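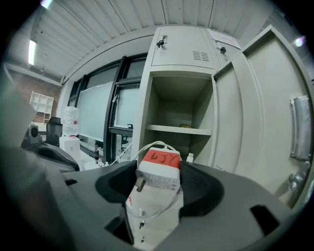 A Day at the Sakalauskas Chair Works

By Liis Mockus
May
6 min read

The Sakalauskas works opens its doors to the public once a year, and this spring I finally got a place on the morning tour. The company makes dining chairs, benches and a small line of extending tables. Most people who own one bought it through a shop and never saw the Sakalauskas name, which is stamped under the seat.

We met at 9:30 at the side gate in Gavcombe. Parking is on the street and fills up early, so come by bus if you can. Everyone is given ear plugs and a yellow vest at the door. Open shoes are not allowed, and two people in our group had to borrow boots from the office.

Our guide was Normunds Priedītis, who runs the machine shop. He took us first to the timber store, a long open-sided shed behind the main building. The works uses ash and oak, with a little beech for parts that will be painted. Boards arrive sawn and are stacked with thin strips between them so air can move through. Ash waits in the shed before it goes into the kiln. Oak waits longer. Priedītis said that the most common reason for a loose chair joint is wood that was brought indoors too soon, and he showed us a back leg from an old return where the tenon had shrunk away from its socket.

The machine shop is loud and quite cramped. Legs are cut to length, turned and drilled here. A copy lathe does most of the turning, but the curved back rails are steamed and bent over forms by two people working together. They have very little time between the steam box and the clamp. We watched three rails go in. One split on the outside of the curve and went into the scrap bin.

Upstairs is assembly, and this was the part I had come for. Chairs are put together dry first, taken apart, glued and clamped. The sitting height on the standard model is 18 inches, and every chair is set on a flat steel plate to see if it rocks. If it does, one leg is trimmed by hand. Saulius Dambrauskienė, who was at the plate that morning, told us that customers often blame the chair when the floor is at fault. Felt pads of different thickness fix most cases.

The finishing room can only be seen through a window. The choices are clear oil, white oil, a dark stain called Liritz, and paint in six colors. I had thought the white oil would look chalky, but next to a plain oiled chair it simply looked paler and a bit cooler. Liritz is close to black in shade and brown near a window. I would ask for a sample before ordering it, especially for a room with warm bulbs.

Seats were the last stop. Woven paper cord takes one worker most of a day per chair, and the price shows it. The oak chair with a wood seat is 698 and the same chair with a cord seat is 861. Austra Kazlauskienė was weaving one and let us press on a finished seat next to her bench. It was firmer than I expected. She said to keep cord seats out of direct sun and to wipe spills at once with a barely damp cloth. There is also an upholstered seat at 763, in wool from Bruteo, and the pad lifts off with four screws so it can be covered again later.

In the showroom I asked Kohei Minami, who handles orders, how many chairs go around the smaller extending table. It seats four closed and six open. He suggested leaving three feet behind each chair so people can get up without turning sideways, and said armchairs should be measured against the table apron before buying. The arms on the standard armchair do not fit under the smaller table. They do fit under the larger one, which starts at 2,000 without the leaf.

There is a seconds corner near the exit — mostly single chairs with a knot in the wrong place or a slightly uneven stain. Seconds can't be reserved and have to be taken away the same day. I bought one ash chair with a dark streak on the back rail. It does not match the others at home, but the height is right.

The tour took two hours. The upper floor is reached by stairs only. Coffee was served at the end, and the office keeps a list for next year's visit.

Recent posts
Round or Rectangular: Tables for Narrow Rooms
How to Oil an Oak Tabletop
Benches at the Dining Table
Choosing a Rug to Go Under Chairs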